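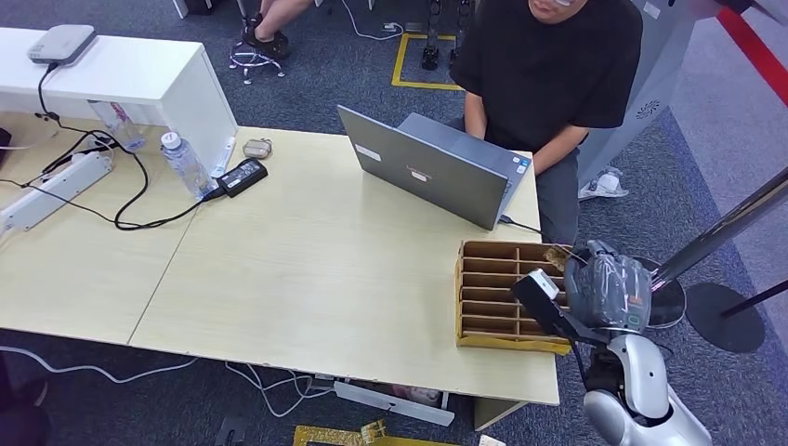

Laptop battery stuck at 40 percent, is it dying or is it a setting?
Posted July 12, 2025 in Laptops and Chargers

So I've got a Salance laptop I bought used last September for $185, and it's been great up until this week. Now it charges to 40 percent and just sits there. The little icon says plugged in, the light on the side is on, and if I pull the cord it runs fine until it hits zero. I've restarted it, I've tried a different outlet, I even took the cord to my sister's place and tried it there (same thing). I mostly write invoices and watch videos on it, so nothing heavy. A new battery from Ferkora is $117 and I really don't want to spend that if it's something dumb I clicked. Any ideas?
- mudpuddle_kay

gridlock77
Batteries wear out. Buy the new one.

tansyroot
Hold off on ordering! I had the same kind of thing on mine and it was the battery saver option, the one for people who leave their laptop plugged in all day. Go into the power settings and look for anything that says charge limit or battery care. Mine had turned itself on after an update, and I felt pretty silly when I found it.

If it's already off, shut the laptop all the way down (not sleep), unplug it, hold the power button for a good long while, then plug it back in and leave it alone for 2 hours before you turn it on. That got a friend's old Truten going again.

Also, is that the cord it came with? I bought a cheap Strand one once and it would keep the laptop running but barely charge it - drove me nuts. Check the watts printed on the brick against what's on the bottom of the laptop.

And if you do end up needing a battery, look for a swollen spot under the trackpad first. If it's bulging, stop charging it and take it to a shop.

mudpuddle_kay
It was the charge limit thing! Mine was under "device care" for some reason. It's at 62 and climbing, thank you!!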